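I bought the Trumero bathroom faucet in August, against my own instincts, after my old one started dripping in a way that two new washers did not fix. It cost a good deal more than I wanted to spend, and the box says "lifetime finish." I have read that phrase on things that flaked in a year, so let's say I went in with low hopes.

**Installation.** The instructions promise 11 minutes. I would like to meet the person who did it in 11 minutes. The mounting nut is a big plastic thing with wings, and on my counter there is no room behind the bowl to get a hand around it. I ended up lying on the floor with a basin wrench I borrowed from Emiliano Carrillo, who put in the same model last year and warned me about that nut. The supply hoses are attached at the factory, so if yours are too short you need extensions. Mine were too short.

**The finish.** They call it brushed steel. It is a coating, and the handle is a slightly different shade from the spout. You stop noticing under a warm bulb. In daylight I still see it. It does hide water spots well, I'll give them that, and so far nothing has chipped, even where I caught it with the wrench.

**Water flow.** The "soft rain" setting is a trickle. I tried it for shaving and gave up. The normal setting is fine, about what you'd get from any faucet at a third of the price. The spout is short, too. On a deep bowl your knuckles touch the back wall when you wash your hands, and the water lands closer to the rim than it should, so the counter gets wet every single morning.

**The cartridge.** Trumero says it is good for years and doesn't say how many. The Cestent I had before made the same sort of claim. Replacement cartridges are sold only through the Trumero site under part number 1533, and when I looked, it was out of stock. That bothers me more than the color of the handle. A faucet you can't get parts for is one you throw out.

**Support.** I wrote to ask about the part. I got a form reply with a link to the page that said it was out of stock. A second message has gone unanswered.

Would I buy it again? At half the price, maybe. It doesn't leak, the handle turns smoothly, and guests like how it looks. If your counter is shallow and you have long arms, you may get along with it better than I do. I'd still check that the cartridge is in stock before you order, and buy a spare with it. 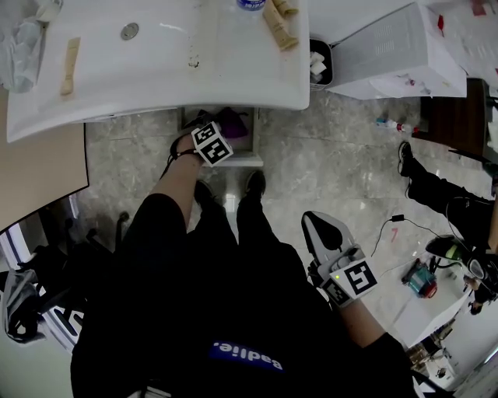 *By the white sink counter, gray marble floor below.*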